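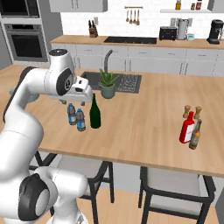
Simulated kitchen island, gripper above the two water bottles. The wine bottle is the tallest of the three and stands to their right.

Filed under: Robot Learning, Simulation, Arguments With Myself
9 min read

How to collect demonstrations in a simulated kitchen without fooling yourself

I should say up front that I don't believe most of what gets written about simulated data. The usual pitch is that you build one kitchen, press a button, and wake up to a dataset. You do wake up to a dataset. Whether it teaches an arm anything is a separate question, and the tutorials tend to stop before they get there.

I still use simulation. I used it all through October for a bottle-picking task, and the steps below are what I'd do again. They assume you already have an arm that responds to teleoperation in your simulator and a way to save joint states and camera images together. We drove ours through a small tool called Darkus, which Miłosz Pawłowska wrote and which you can't download, so read "your teleop tool" wherever I mention it.

Step 1. Write the task as one sentence

Ours was "pick up the front water bottle and set it down by the sink." Write yours before you place a single object. If you need two sentences, you have two tasks and you should record them apart.

Watch out for words like "front." With two water bottles on the counter, both with blue labels and dark caps, "front" means one thing from our camera and possibly something else from yours. Jarosław Sikora and I recorded 34 episodes before we found we had been picking different bottles. I threw all of them out. You could relabel instead, and he wanted to, but by then I couldn't tell which ones he'd hesitated on.

Step 2. Put in clutter that can get hit

A bare counter gives you beautiful success rates. I don't trust them. Leave the wine bottle right beside the target, keep the plant behind it, and let the gripper have a tight way in. A tall bottle with a long neck is a good obstacle because the fingers can clear its base and the forearm can still catch the top.

The far clutter matters less than people claim. We have pepper mills, ketchup and a beer bottle grouped on the right side of the island, and for this task they mostly change the picture the policy sees. That's worth something. It isn't worth an afternoon of arranging condiments, and I say that as someone who spent the afternoon.

Step 3. Randomize less than you want to

The temptation is to randomize everything: lights, textures, chair positions, the color of the wall tile. Try this order first.

- Target position, within the part of the counter the arm can comfortably reach
- Position of the nearest obstacle
- Starting pose of the arm
- Camera angle, by a little
- Lighting, last

Run a small batch after each one and watch the replays. If you switch on all five at once and the policy gets worse, you've learned nothing about which one did it. I've seen the claim that heavy texture randomization closes the gap to real cameras. Maybe in somebody's setup. In ours it produced plywood walls and a policy that was equally confused everywhere.

Step 4. Check the physics before you record

Drop a bottle from just above the counter and see whether it settles. Push it with one finger. Squeeze it and lift. If it sticks to the fingers at an angle no real bottle would hold, fix your friction and contact settings now, because every episode you record afterward will teach the arm that bad grasps are fine.

This is the step I'd keep if I could keep only one. Water bottles are bad in particular. A real one gives when you squeeze it, and the water moves. Ours are rigid shapes with a mass number typed in. A policy trained on them has never felt a bottle give, and I don't care how glossy the render is.

Step 5. Record slowly, in short sessions

Stop after 30 episodes and take a break. My demonstrations get sloppy past that point: I start cutting the approach short and brushing the wine bottle on the way out. Miłosz lasts longer. Find your own limit by looking at the replays from the end of a session.

Keep the failures. Put them in their own folder with a word or two on what happened ("tipped target," "hit neck," "missed low"). Don't mix them into the training set unless your method knows what to do with them, and check that it really does.

Step 6. Be suspicious of multiplied data

Plenty of tools will take a handful of human episodes and stretch them into thousands by moving the objects and bending the path to fit. We did it too. Our 49 good demonstrations became 3000 generated ones, and the loss curve looked wonderful.

Before you celebrate, do the dull comparison:

1. Train on the human episodes alone.
2. Train on the generated ones alone.
3. Train on both together.
4. Test all three on the same held-out layouts, with the same seeds.

In our case the third beat the first, by less than I'd been promised and mostly on layouts close to ones a human had already done. When the obstacle moved to the other side of the target, the generated data was no help. It had forty ways of approaching from the same direction.

Step 7. Write down what you didn't cover

Our list: no open drawers, no person nearby, no bottles lying on their sides, nothing transparent apart from the water bottles, one counter height. Put yours in the same folder as the data. Jarosław thinks this is me being gloomy. He also asked for the list when he started on the next task.

I haven't tried this policy on a physical arm yet, so take the whole page as advice on collecting and leave the transfer question open. If you have run the same comparison as in step 6 and got a much bigger gain, send me the held-out layouts along with the number.

Contact | © Sadowski Notes | Back to top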